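Utilizamos cookies propias y de terceros para analizar la navegación. Aceptar | Configurar

El tablero perforado vuelve al taller doméstico

El panel perforado se rige por una variable: el paso entre centros. En la serie Sernov es de 21 mm, medida que condiciona ganchos, baldas y soportes. Kimutai Obura, proyectista de Astolmont, recomienda fijarlo sobre rastreles y dejar una cámara trasera para el anclaje.
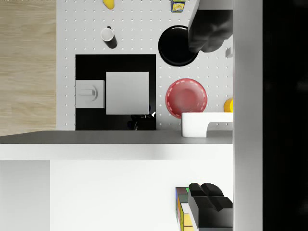

Taza y otros objetos sobre panel blanco perforado. Imagen generada por ordenador / Astolmont

La carga admisible depende del apoyo. Con rastreles cada 60 cm, el tablero apenas flecta; con separaciones mayores, el orificio se ovaliza y el gancho pierde ajuste – un defecto sin reparación práctica.

Conviene replantear desde el centro y cortar los bordes entre dos filas de agujeros.

Comentarios (2)

Chepkoech M.: ¿Los ganchos Fukent valen para ese paso?

taller_193: Los míos bailan. Acabé poniendo arandelas.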